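My dryer buzzed at me while I was reading yet another article promising that laundry will soon be somebody else's problem. I have been reading that article since college. The furniture in the drawings changes.

So I wrote to Khalil Saab, who works on this sort of thing at Zeradum, and asked him straight: can it fold a towel yet? He sent back one word ("sometimes") and these.

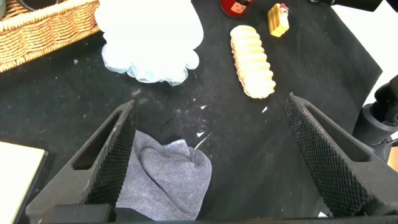
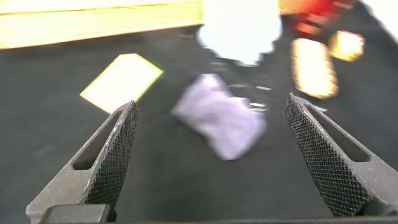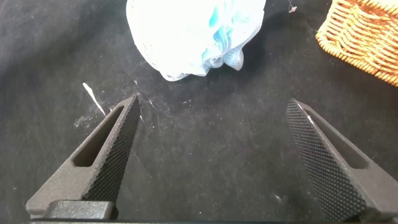 A cloth has no handles and no fixed shape, Khalil says, and every crumple is a new one. I can fold one while arguing on the phone. On the other hand, I have 31 unmatched socks in a drawer and have made no progress on them since December, so maybe I shouldn't be the benchmark.

I asked what I should budget for a home version. He said to buy a second laundry basket. It's in the hallway now, already full.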